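Search datasets...
Type a keyword and press enter

# Zustik Household Words

Zustik is a list of household words and short phrases in English, with translations into Estonian and Hungarian. It was made for language learners who want to name the things in their home before they try longer texts. The list has 3,000 entries, of which 2,000 have a sample sentence.

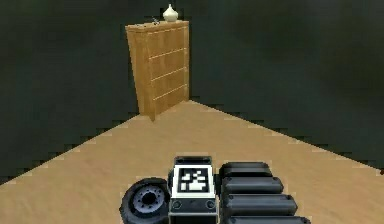 Each entry has one main word, its plural, and a field called `room`. The field may be empty. Words such as "drawer" or "shelf" belong to many rooms, and in this case we wrote `any`.

## Files

- `words.csv`: all the entries, in UTF-8, with a semicolon between columns
- `sentences.csv`: the sample sentences, joined by the column `id`
- `notes.txt`: remarks on spelling and on false friends

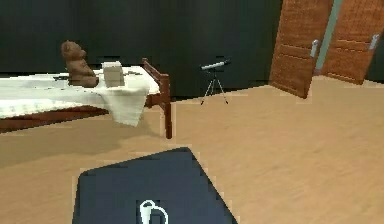
## Spelling

British spelling is used everywhere. When two forms are both correct, the second one is in the column `also`. Please do not correct "duvet" to "comforter", we had this request already and closed it.

## How the list was checked

The sentences were read by 5 people at the Erholm evening school. Each reader marked the sentences which sounded unnatural, and 100 of them were written again in December.
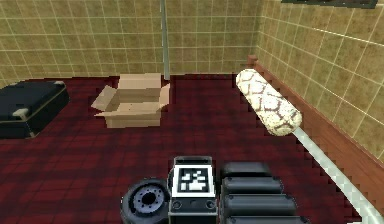 The Hungarian column is weaker than the Estonian one. Compound words are sometimes joined where they should be separate, and we are still repairing this.

## Known problems

- Words for bedding are repeated under two numbers.
- The words for tools are few.
- Accents are lost if you open the file in some older spreadsheet programs. Import it as UTF-8.

## Licence

You may copy and change the list for teaching. Please keep the name Zustik in your copy.

14 comments · 37 shares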